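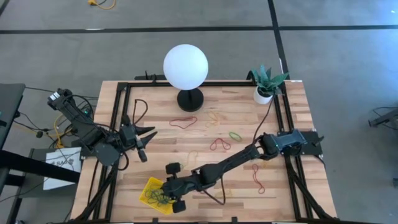
*台面与黄色塑料篮:篮内为深绿色橡皮筋,台面散放的有红、绿、黄、橙各色。*

## 橡皮筋的分拣、检验与存放

2024年9月24日|Karnville 物料通讯

本期物料栏目讨论橡皮筋。这类耗材单价低,领用时一般不登记,规格混放后也很少有人专门整理,问题通常在使用时才暴露:捆扎图纸时断裂,固定线束时打滑,拆开一捆旧资料时发现胶圈已经粘在纸面上。以下内容来自 Karnville 工作间今年的耗材整理,按材料、分色、台面、分拣、检验、存放、报废的顺序记录,供各处参照。与去年栏目中关于扎带和魔术贴的内容不重复,需要的读者可查旧刊。

### 一、材料

工作间现有的橡皮筋以天然橡胶为主,另有少量合成橡胶圈和热塑性弹性体圈。三者外观接近,混在一起时单凭颜色无法区分。

天然橡胶圈伸长率高,回弹快,反复拉伸后的永久变形小,适合需要经常取下再套上的场合。弱点是不耐臭氧、紫外线和油脂。老化后有两种表现:一种是变硬变脆,弯折处出现横向细裂纹;另一种是变软发黏,表面有光泽,触摸后手上留有痕迹。两种情况可能出现在同一批货里,与存放位置和接触物有关,不能据此推断批次质量。

合成橡胶圈(以三元乙丙为例)耐臭氧和日晒的性能较好,手感略硬,适合放在窗边或室外工具箱里使用。其拉伸后的回弹不如天然橡胶干脆,捆扎细小物件时容易松。

热塑性弹性体圈多数颜色鲜亮,表面光滑,不含天然胶乳蛋白,对胶乳过敏的人员应当领用这一类。它的耐热性有限,不应放在暖气片上方或设备散热口旁边。持续受力后会慢慢变长,不宜用于长期捆扎。

对领用人的要求只有一条:领用时说明用途和预计捆扎时间。短期捆扎用天然橡胶,长期捆扎改用棉带或扎带。

### 二、规格

橡皮筋的规格由三个尺寸确定:折径、切宽和壁厚。折径是把胶圈压平、不拉伸时的长度,约等于周长的一半。切宽是胶管切断时的宽度,决定拉力大小。壁厚由挤出时的胶管决定,影响手感和寿命。采购单上常见的“直径”是把胶圈撑成圆形后的直径,与折径不是同一个数,两者混用是错购的主要原因。

工作间的主用规格定为折径 80 毫米、壁厚 2 毫米。该规格可以覆盖文件、纸卷、小型零件袋和线缆余量的捆扎。更小的圈单独存放,用于标签和样品管;更大的圈按需申购,不设常备库存。

测量折径时注意以下几点:

- 胶圈应在室温下放置一段时间后再测,刚从冷库房或车厢里取出的不测。
- 平放在直尺旁,用手指轻压一端,使两侧胶条并拢,不施加拉力。
- 使用过的胶圈存在残余伸长,只能用于归类,不能用来验收。
- 同一袋中抽取若干条,分别记录,不取平均后丢弃原始数据。

壁厚用带测力装置的厚度表测量。普通游标卡尺的量爪会压进胶体,读数偏小,操作人之间的差异也大。没有厚度表的地方可以与留样比对,结论写“相符”或“不符”,不写数值。

### 三、颜色的用法

颜色本身不代表规格。不同供应商对颜色的安排各不相同,同一家供应商换了颜料,深浅也会变化。工作间曾经把颜色当规格使用,补货后出现同色不同宽的情况,标识随即失效。

现行做法是把颜色只用于标示状态,规格写在容器标签上:

| 颜色 | 用途 | 备注 |
|---|---|---|
| 绿色(含深绿) | 常规捆扎 | 用量最大,深浅不再细分 |
| 黄色 | 待核对 | 核对后换为绿色 |
| 橙色 | 暂停使用 | 须附纸质标签说明原因 |
| 红色 | 待报废 | 不得回到货架 |

表中颜色以目视为准。橙色与浅红色在暖光下容易混淆,分拣时应在中性白光下进行。白色球形灯罩的台灯光线柔和,桌面阴影较淡,适合用来辨认缠绕情况;辨色能力取决于所装灯泡,显色性差的灯泡换到哪种灯罩里结果都一样。购买灯泡时查看包装上的显色指数,不看灯罩。

色觉异常的人员参与分拣时,颜色不能作为唯一依据。橙色和红色两类必须同时挂标签,标签上的文字应能独立说明状态。这一条在其他使用颜色标识的物料上同样适用。

### 四、台面

拼条木台面适合做分拣,前提是表面平整,接缝没有开口。浅棕、米色、棕色木条相间的台面对多数彩色胶圈有足够的对比,唯独本色胶圈(未加颜料的天然橡胶,呈浅棕色)容易看漏。处理本色胶圈时在台面上铺一张深色哑光纸板即可。

木台面与橡胶长期接触有两个问题需要说明。

第一是油。木台面常用矿物油或蜡油保养,天然橡胶遇矿物油会溶胀,强度下降。上油后的台面须充分吸收并擦干,用白纸按压后无油迹,才可以放置胶圈。植物油同样不宜与天然橡胶接触,改用植物油保养不能绕过这一条。

第二是印痕。橡胶中的防老剂会向接触面迁移,在浅色木材或浅色涂层上留下黄褐色痕迹,清洁剂一般擦不掉。胶圈在台面上放一个工作时段影响不大,压在重物下面过夜则有可能留印。收工时台面上不留胶圈,散落的一并收入容器。

地面同样要检查。光滑的灰色地面上,绿色和黄色胶圈容易发现,灰黑色的不容易。胶圈踩在脚下会打滑,卷进脚轮后不易取出,清扫时以斜光照地面,沿桌脚和墙根各走一遍。

台面边沿放置盆栽的,浇水时先把胶圈移开。水对橡皮筋的直接影响小,但湿胶圈会相互吸附,装袋后长霉,也会把标签纸洇湿。叶面喷施的油性光亮剂与橡胶不相容,喷施应在别处进行。

### 五、分拣

混放的胶圈一般呈团状,相互穿套。硬拉会使个别胶圈超过允许伸长,表面看不出损伤,使用时提前断裂。分拣按下列顺序操作:

1. 从容器中取出一小团放在台面上,其余留在容器内。一次倒出全部会使缠结加重。
2. 用手掌轻压并来回搓动,使胶团摊开。此时不抽拉单条。
3. 先取出完全脱离的散圈,按颜色归到台面不同区域。
4. 对仍然穿套的部分,找到最外层的圈,沿穿入方向退出。找不到外层时把胶团翻面。
5. 打死结的胶圈直接归入红色区,不解结。
6. 台面上的一团处理完毕后,再从容器中取下一团。
7. 全部分完后检查容器底部。碎段、纸屑、回形针通常集中在底部,不随胶圈装袋。

分拣容器宜选浅口塑料篮,内壁光滑。编织类容器的毛刺会划伤胶条,金属网篮的焊点也有同样问题。黄色篮体装深绿色胶圈时轮廓清楚,余量一看便知;黄色胶圈放进黄色篮内则不易看清,应换用其他颜色的容器。

使用夹持工具取放时,夹持面应为平面或圆角,避免尖端压入胶体。尖端夹持造成的缺口在松弛状态下会闭合,拉伸后才显现。取放动作以提起为主,遇阻即松开,重新选取夹持点,不在穿套状态下强行提离。夹持面沾油的先擦净。

粉剂的使用需要统一。新胶圈表面的白色粉末多为滑石粉或玉米淀粉,作用是防止粘连,不必清除。旧胶圈轻度发黏的,有些地方会补撒滑石粉继续使用。工作间不采用这种做法。发黏说明胶体已经降解,撒粉只改变手感,强度不会恢复。

### 六、盘点结果

二月盘点时,工作间将各处抽屉、工具箱和文件柜内的橡皮筋集中清点,合计 2,234 条。统计口径如下:完整成圈的计入,断裂的不计;整袋未拆封的按袋内实数计入,不采用袋面标称;仍在捆扎物件上的不计。

盘点中发现的问题按性质归类:

**规格不明。** 散放在抽屉里的胶圈大多没有来源记录。处理方式是按折径与留样比对,能归入主用规格的归入,不能归入的另袋存放,限期用完,期满报废。

**标称与实物不一致。** 个别未拆封袋的实数少于标称。小包装橡皮筋多数按重量装袋,条数只是换算值,切宽略有偏差条数就会变化。今后采购单改写重量,每袋净重最多 95 克,条数不再作为验收项目。

**不同材质混放。** 热塑性弹性体圈与天然橡胶圈同袋存放,接触处有颜色迁移。迁移本身不影响使用,但说明两类材料之间存在成分交换,应当分开。

**与铜件同放。** 有几处把胶圈与铜接头放在一个盒内。铜离子会加速天然橡胶氧化,靠近铜件的胶圈表面已经发黏。铜件与橡胶制品不得同盒,镀层完好的也不例外。

盘点未发现胶圈与食品接触使用的情况。如有此类需要,应单独采购食品接触级产品,不从常备库存中领取。

### 七、检验

橡皮筋不值得逐条检验,抽检足够。抽检在补货入库时进行,库存品在季度检查时补做。项目有外观、拉伸和回复三项。

外观检查在拉伸状态下做。把胶圈套在两手食指上,缓慢拉开至松弛长度的一倍半左右,转动一周,观察表面。横向细裂纹、针孔、杂质颗粒、切口毛边均记录。松弛状态下看不到裂纹,因此不接受只在松弛状态下作出的合格结论。

拉伸检查使用弹簧秤或带挂钩的测力计。挂钩直径应足够大,过细的钩子会造成局部应力集中,断点总在钩上,数据没有意义。断点在钩上的试样作废重做。拉伸时佩戴护目镜,试样断裂后的回弹方向不可控,旁人应离开拉伸方向的延长线。

回复检查方法简单:将胶圈套在固定尺寸的圆筒上,隔夜取下,静置后测量折径,与初始值比较。明显变长的批次不用于长期捆扎。圆筒的尺寸在各处必须统一,否则结果不能互相比较。所用圆筒由物料间统一发放,不得以水瓶、胶带芯代替。

本次补货来自 Irnemeo,入库抽检三项均无异常,切口平整,粉剂用量偏多。粉剂过多不影响性能,但会污染光学件和电接插件。在这两类物件附近使用前,用干布将胶圈擦过。供应方已收到反馈,下一批是否调整尚无答复。

### 八、存放

影响橡皮筋寿命的环境因素有光、热、臭氧和受力状态。其中受力状态最容易控制,也最常被忽略。处于拉伸状态的胶圈对臭氧敏感得多,套在门把手、笔筒或瓶身上备用的胶圈,老化速度明显快于平放在盒中的同批品。“随手套着备用”的习惯应当停止。

存放要求如下:

- 使用不透光容器。透明盒放在柜内且柜门常闭的,可以接受。
- 远离产生臭氧的设备,包括激光打印机、复印机、带电刷的电机和静电除尘装置。
- 远离暖气、窗台和设备排风口。
- 松弛存放,不挤压,不卷绕成球。
- 不同材质分盒,不同规格分袋。
- 先进先出,袋面注明入库月份。

容器采用 Azimi 浅抽盒,内衬可拆。选用的理由是抽拉时盒体不倾倒,取用时看得到底。盒内不放干燥剂,橡皮筋对一般室内湿度不敏感,干燥剂破袋后颗粒混入胶圈反而难以清理。

标签采用 Uler 编码格式,写在盒体正面,内容依次为材质、折径、壁厚、入库月份。材质用中文全称书写,不使用缩写。过去使用的字母缩写在不同供应商之间含义不同,这次一并取消。标签贴在盒体上,不贴在盒盖上,盒盖互换是标签失效的常见原因。

冷藏能否延长寿命,去年有读者来信问过。低温确实减缓氧化,但取出后表面结露,反复进出又会使胶圈相互粘附。对于单价这样低的耗材,冷藏不合算。减少库存量、缩短周转时间的效果更直接。

### 九、使用中的注意事项

捆扎纸张时,胶圈与纸面之间垫一条硬纸,可防止边缘勒痕和老化后的粘连。归档资料一律不用橡皮筋。已经粘在纸面上的胶圈不要撕扯,先剪断未粘连部分,残留胶体待完全变脆后用骨刀挑除;仍然发黏的,夹入硅油纸静置,转交资料室处理。

捆扎线缆时,胶圈绕数不宜过多,以线缆能在圈内轻微滑动为准。过紧会在软质护套上留下压痕,聚氯乙烯护套中的增塑剂也会迁移到橡胶中,使两者都发黏。线缆的永久固定用魔术贴。

捆扎带尖角的零件时,先套袋,再扎圈。捆扎玻璃器皿时,圈的位置选在粗细均匀的部位,不选锥面,锥面上的胶圈会滑向细端并突然弹离。

银器和含银触点不得用天然橡胶圈捆扎。硫化橡胶中的残余硫会使银面发黑,痕迹与胶圈轮廓一致,需要抛光才能去除。

橡皮筋不作为承重件、密封件或限位件使用。盘点时发现有柜门靠橡皮筋拉住,已改用磁扣。

### 十、报废

下列情况之一即报废:有裂纹,有缺口,发黏,打死结,折径明显超出留样,材质无法判定且不在限期使用范围内。

报废胶圈集中投入红色标识的收集袋,随一般废弃物处理。不得投入塑料回收桶,硫化橡胶不能熔融再造,混入后影响整批回收料。收集袋满后扎口,扎口用棉绳。

断裂的碎段随时清理。碎段落入机壳、滑轨或键盘下方时,用镊子取出,不用压缩空气吹,吹动后碎段会进入更深的位置。

### 十一、各处需要完成的事项

1. 清出抽屉和工具箱中的散圈,装袋送物料间,袋面写明来源位置。
2. 停用按颜色区分规格的旧标签,换用 Uler 格式标签。标签纸在物料间领取。
3. 检查铜件盒、银触点盒和光学件柜,取出其中的橡皮筋。
4. 检查打印机和复印机旁边的文具架,常备胶圈移入柜内。
5. 对胶乳过敏的人员告知物料间,由物料间单独配发热塑性弹性体圈。

胶圈规格留样卡随本期通讯发放,每处一份,请挂在阴凉处。留样卡上的胶圈每年更换,不得取下使用。收到的卡片缺样或标签脱落的,退回物料间补发。

### 更正

上期“包装辅料”一栏中,主用橡皮筋规格误写为“直径 80 毫米”,应为“折径 80 毫米”。已按误写规格提交申购的,请联系物料间撤单重填。

下期物料栏目的内容是纸胶带的残胶与耐温等级。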